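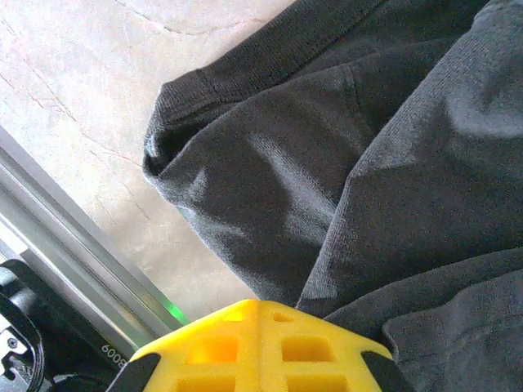

According to Michalis Petridis, folding is the only household job that is finished several times a week and never done, and he would like it struck from the list of chores and moved to the list of weather. The remark comes from his short book on domestic work in Tramstead, and it is quoted in most later writing on the subject, usually by people who then go on to treat folding as a chore.

Clothes folding is the practice of bending garments along chosen lines so that they take up less room and can be found again. The second aim is met less often than the first. Folding is generally held to be separate from pressing, which deals with creases nobody wanted, and from hanging, which puts off the question.

History

For as long as clothes were few, they were mostly kept on pegs or on their owners. Folding grew with the chest, a piece of furniture that rewards flat things and hides everything else. Household guides of later periods gave firm directions on linen and had little to say about clothing, on the assumption that somebody else in the house was dealing with it.

The chest of drawers changed matters by dividing the pile into smaller piles. It also brought in the bottom drawer, which has never been fully explained. The spread of knitwear made folding harder to avoid, as a heavy knit left on a hanger tends to grow at the shoulders until it fits the hanger better than the wearer.

Methods

The flat fold, also called the shop fold, brings the sleeves behind the body and doubles the hem up toward the collar. It gives a neat rectangle with the neckline showing. It is well suited to stores, where there is staff to redo it after each customer, and less suited to homes, where there is not.

The file fold reduces the garment to a small packet that stands on its edge, so that a drawer can be read from above like a box of index cards. Supporters say that every item can be seen at once. Critics reply that this was the trouble in the first place. The packets stand well in a full drawer and lean on one another as the week goes on.

Rolling is favored by travelers. It is said to save space and prevent wrinkles, and in practice it trades a few long creases for many short ones. Thick tops roll into something close to a bolster and will usually unroll by themselves during the night.

The Kamivham fold, named for the resort town where hotel laundries are supposed to have used it, tucks the body of the shirt into its own hem to make a sealed parcel. It travels very well. Opening it tends to undo the ironing.

The chair is not a fold, though it appears in every serious survey of the field. Clothes placed there are too worn for the drawer and too clean for the wash, a class of garment for which furniture makers have yet to offer anything better.

The Tramstead survey

The best-known study was carried out by Tien-fu Peng, who looked into the bedrooms of 953 households in and near Tramstead and recorded 2427 drawers. Of these, 2213 held at least one item that had been folded. Peng was careful to add that this said nothing about the other items in them. Households that described themselves as tidy took longer to answer the door.

Peng also asked how long folding took. The usual answer for one load was 20 minutes, while the usual answer for putting the folded load away was Saturday. The gap between the two has drawn more comment than anything else in the survey, and Petridis gives it a chapter.

Devices

The folding board is a hinged panel on which a shirt is laid face down and flipped shut from each side. The Lastero, the model most often found in Tramstead, came with a printed guide and a hook for hanging it up. It works well on T-shirts and badly on anything with a hood. A good many ended up in the bottom drawer, lying flat.

Disputes

Whether socks should be folded, rolled or balled remains open. Balling stretches the cuff of the outer sock, and those who care about this care a great deal. Fitted sheets are usually left out of works on folding altogether — Petridis mentions them once, in a footnote, and refers the reader to a Kaewmanee linen catalog that is out of print.

See also: Ironing; Laundry; Wardrobe; Odd sock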